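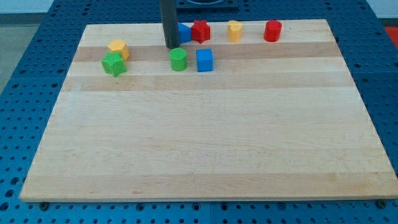 Why does the mineral oil finish feel tacky on the second batch of boards? Too much oil went on in the second coat, and the excess was left to sit overnight with no wipe-down.

November, shop notes, 4:40 pm

Went back over the finishing log with Katia. First batch got one flood coat, twenty minutes, wipe, then a second thin coat the next morning. Second batch got the flood coat twice and nobody wrote down a wipe time for the second one. The maple was already full. The wax blend (Ploltby, the soft one in the gray tub) then went over oil that had nowhere to go.

Tried three fixes on offcuts:

Dry cotton rag, hard rubbing, five minutes a side. Takes off most of the tack. Still a slight drag under the thumb.

Rag with a little mineral spirits, then a day on the rack. Clean surface, but it looks dull and needs the wax again. Katia doesn't like solvent on anything going near food and would prefer we skip it.

Heat gun on low, held well back, wiping as the wax softens. Best of the three. Brought the sheen back to match batch one as near as I can tell. Slow.

Going with the heat gun for the Chae order and leaving the rest to stand on edge until next week to see if they settle.

Grit: Sutrisno asked again whether we should stop at 180 or keep going to 220. On the glued-up maple the strips don't all take the oil at the same rate, and at 220 the difference is less obvious. I raise the grain with a damp sponge after 150, let it dry, then knock it back. Skipping that step gave us fuzz on four of the test pieces after one wash. Keep it in.

Glue lines: one open seam on a board from the Trukley stock, near the end, maybe an inch long. Clamped too late, I think -- the glue had skinned over. Ripped it along the seam, jointed both edges and re-glued. Lost a quarter inch of width. It can go out as a second.

Moisture: meter read 8 percent on the rack by the window and 11 on the low shelf by the door. Moved everything off the low shelf. The door gasket is on the list for Wuria when they come to look at the dust collector.

Stock check: 164 boards blanked, 137 sanded to final grit. The gap is mostly the ones waiting on the belt. We have 68 feet of the cream maple left in usable lengths, and the darker stuff is nearly gone.

To do:
Add a column for wipe time to the finishing sheet, both coats.
Order 150 and 220 discs, five inch, eight hole.
Ask Sutrisno where the second set of cauls went.
Wash test on two heat-gun boards, ten cycles by hand, warm water and dish soap, dry on edge. Check for raised grain after each one.
Re-label the oil cans. Two of them have the same date on the lid.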